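Cliltden Shared Workspace: Frequently Asked Questions

Before you book, please read through the answers on this page. They cover most of what people ask us by email. If your question isn't here, use the contact form and we'll reply within 2 working days.

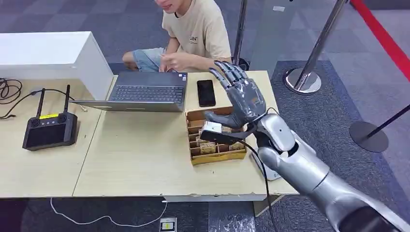
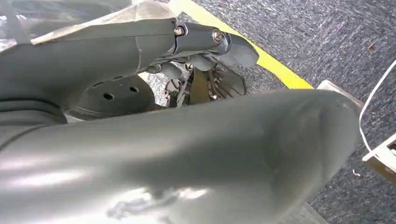

First picture: a laptop and phone on the table at Cliltden.

Do I need to be a member to use the space?

No. You can book a day pass without joining. Members pay a monthly fee and can come in on any day we are open. Day pass holders can use the same desks and the same Wi-Fi, but they can't book the meeting room more than a day ahead.

How do I book?

Bookings go through Bruseo, the online system linked at the top of this page. Create an account, choose a day, and pay by card. You'll get a door code by email the evening before. If you book for the same day, the code comes within a few minutes of payment.

I didn't get my door code. What should I do?

Check your spam folder first. If it isn't there, log in to Bruseo and open "My bookings." The code is shown next to the date. Codes stop working at midnight.

What are the opening hours?

We are open from 8 a.m. to 9 p.m. Monday through Friday, and from 10 a.m. to 4 p.m. on Saturday. The building is locked on Sundays and public holidays.

Can I bring a guest?

Members can bring one guest for up to an hour at no charge. After that the guest needs a day pass. Guests have to sign the sheet at the front desk when they come in and when they leave.

Is there a meeting room?

Yes, the Delić Room on the second floor. It seats 5 and has a wall screen with an HDMI cable. Book it by the hour. If you run over and the next group is waiting, you have to leave even if your call isn't finished.

Where can I take phone calls?

Short calls are fine in the main room if you keep your voice down. For anything longer than five minutes, use the hallway or one of the booths by the stairs. Video calls without headphones are not allowed anywhere except the Delić Room.

Can I receive mail at this address?

Members on the full plan can. Write your name on the first line and "Box 1003" on the second. Mail without the box number goes back to the post office. We don't accept packages that need refrigeration or anything too heavy for one person to lift.

Is there parking?

There is no lot. Street parking is free after 6 p.m. Before then, most people use the Grevo garage across the street. We don't validate tickets. The bike rack is behind the building, and you need your own lock.

Can I eat at my desk?

Snacks and drinks with a lid are fine. Please eat hot meals in the kitchen. Label anything you put in the fridge. It gets emptied every Friday evening, containers included.

How do I cancel?

Day passes can be canceled in Bruseo up to 24 hours ahead for a full refund. Later than that, we can move the booking once to another date. Monthly memberships need notice before the end of the month. If you cancel in January, for instance, your last day is the final day of February.

I left something behind. Do you have it?

Found items are kept at the front desk for 30 days. Send a message through the contact form with the day you were here and what you lost. We can't mail items back, so someone will need to pick them up during opening hours.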